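Linen Care and Bed-Making Sessions Return to Quintana House

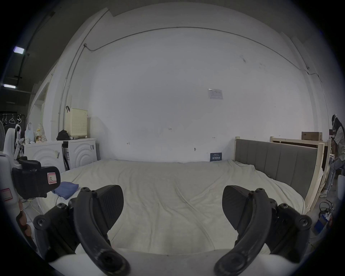

Quintana House will again offer its short course in household linen care, beginning with the spring group now being enrolled. The course is open to residents of all ages, and no earlier experience is required. Places are limited to 15 in each group.

The first session covers the bed itself: laying a sheet over a large mattress, drawing out the folds from the center toward the sides, and finishing the corners on the headboard side. Participants will work with white and cream sheets on pine-framed beds. Folding is taught in the same session, so that blankets and spare covers can be set down as a flat, square stack and moved to a shelf without being refolded.

The second session deals with storage and laundering. Kátia Rezende will lead the section on stain treatment, and Odair Vieira will demonstrate the care of upholstered headboards, including padded panels, where dust gathers along the seams. Participants are asked to bring one flat sheet and 2 pillowcases from home.

The October groups were fully subscribed, with 17 names left on the waiting list. Those residents have been contacted and may confirm their places before general enrollment opens.

Drurnomeck has renewed its grant of 3,000 toward the purchase of sheets and towels. The course itself remains free of charge.

Enrollment forms are available at the front desk and should be returned to Simone Lins, Office of Resident Programs, by April 17, 2026.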